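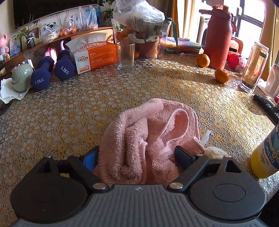

Pink towel on the lace tablecloth, Friday, sun coming in.

Hi neighbors! I'm looking for a patient person to help me fold, sort and pack up household linens at my place in Zurkside through February. I have 192 towels on my list (yes, I made a list, my daughter Areeba laughed at me) and they all need to be folded and boxed by size before I move over to Bavham.

It's easy work and you can sit down for most of it. We'd be at the big table in the front room, which gets lovely light in the morning, and I'll have coffee on. Some of the towels are the long shaggy kind that never want to lie flat, so I fold those in thirds and then roll them. If you have a better way I would love to see it! The thin ones with a stitched border go in a separate box.

Mornings from 9:30 to noon, two or three days a week, whatever suits you. I pay $200 a week, plus another $100 when the last box is taped shut. No experience needed, but please be okay with a small dog and a lot of talking (mine, not the dog's).

Leave a note with Celeste Marinho at the Cokiline laundromat, or just reply to this post with a phone number and a good time to call.

Hortensia Saavedra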